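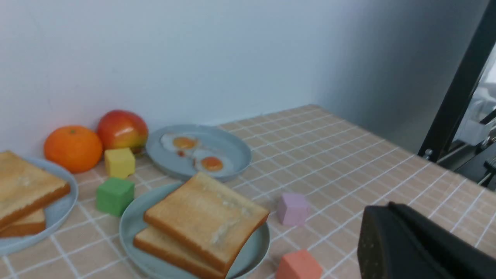

Breakfast table back for the autumn

The shared breakfast in the ground-floor kitchen starts again in September, at the same time as last year, from half past seven until nine. Jean Rennie is running the rota with Santeri Aaltonen. If you gave your name in June you are still on it and need not sign up again.

The main change is that food now goes out on the table in small amounts and is topped up as people arrive. Last spring we put everything out at once, and by half past eight the toast was hard and a good deal of it went in the bin. Jean kept a tally for the whole of the spring term and got to 161 slices thrown away. We would like to do better than that.

Whoever is on the rota should be in the kitchen by seven. Bread is in the tall cupboard, eggs are on the bottom shelf of the fridge. Please toast no more than 4 slices at a time and fry the eggs last. The toaster on the left still sticks on its highest setting. Aleksi Saarinen has looked at it and says to keep it at 2 or below until the new one comes.

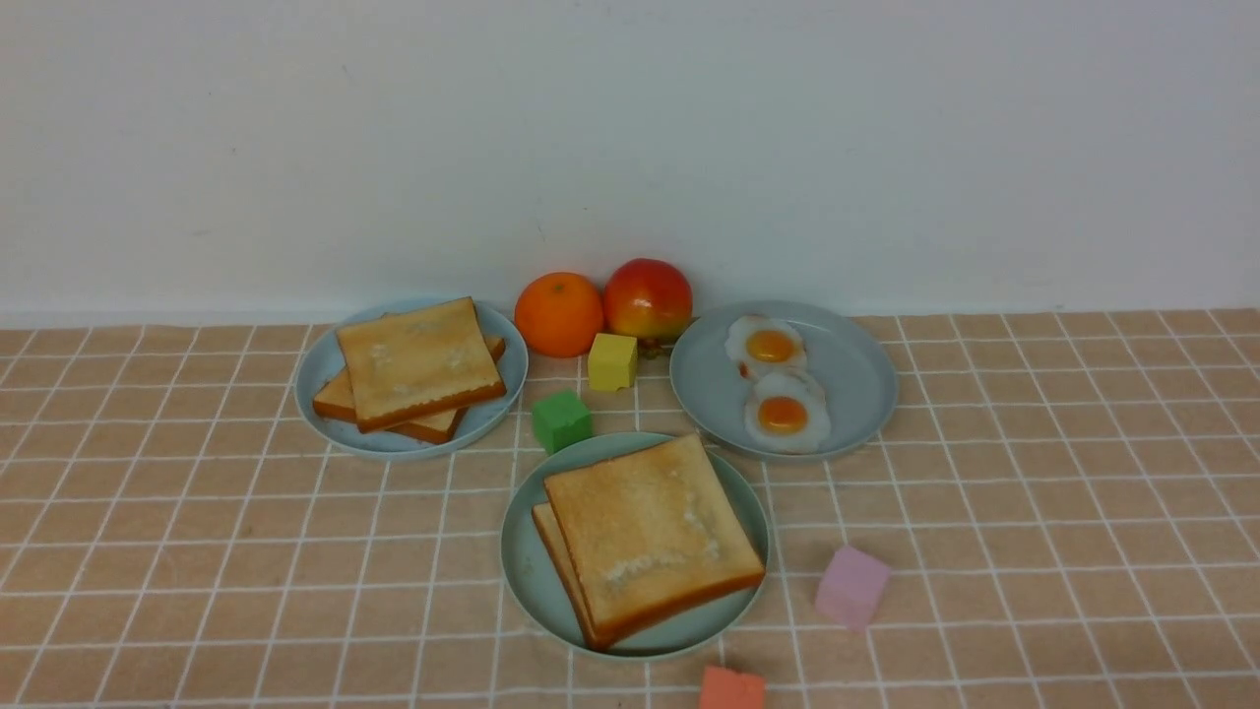
Small plates have made the topping up easier. We used to serve from two big oval dishes, which took up half the table and were awkward to wash in our sink. Now each thing gets its own round plate, so the fried eggs sit apart from the toast and anyone who does not eat egg can help themselves without picking round it. Two eggs to a plate is about right, as they do slide off if you add a third. Fruit goes straight on the cloth at the back by the wall and needs no plate. The large plates are in the cupboard under the window if anybody wants them for the summer lunch.

The tablecloth can be wiped down after each breakfast with a damp cloth and a little washing-up liquid. Please do not take it home to wash. There is a second one in the drawer below the cutlery for when the first has had jam on it, and Kaan Dursun will see to the laundry once a month.

The suggested contribution has not gone up. Put it in the tin by the kettle, or pay for the term in one go through Nikola Pawłowska in the office. She can also take names for the rota, where we are still short for the early part of October and the week before the Christmas break.

Lastly, we are low on marmalade, and there is only one bread knife left. If the other has gone upstairs by mistake, please bring it back to the drawer.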